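Ingeborg Strebel was halfway through peeling an orange when I sat down, and she gave me half of it before I'd found my pen. She has spent most of August walking from farm to farm above Tundcombe with one small backpack, and the peel went straight into a tin she keeps in the side pocket.

"I wasn't a tidy camper when I was young," she told me. "My friend Edeltraud Oberholzer and I used to buy everything in packets, little packets inside bigger packets, and then we'd spend the last morning hunting for a bin!"

These days she cooks oats and lentils out of cloth bags, washes with a cup of water (soap well away from the stream, please), and takes the bus wherever there is one. The ride up from Drekell is 54 miles and she loves every bend of it. "You meet people. A man taught me a card game and I lost nine times."

Does she ever miss hotels? She laughed for quite a while at that, and then admitted that she does, mostly the towels.
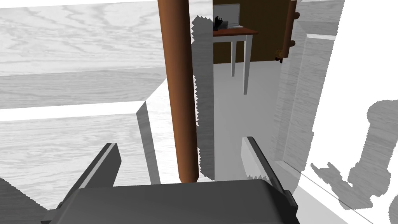

*A brown pole between two open gripper fingers, with pale wood-grain surfaces to the left.*

I asked what she'd say to someone packing for a first trip, and she thought it over while she wiped her hands. "Put it all on the bed and carry it up the stairs. Then carry it up again. You'll know what to leave at home." She is going back to Tundcombe in the spring, with Edeltraud this time, if Edeltraud's knee allows it.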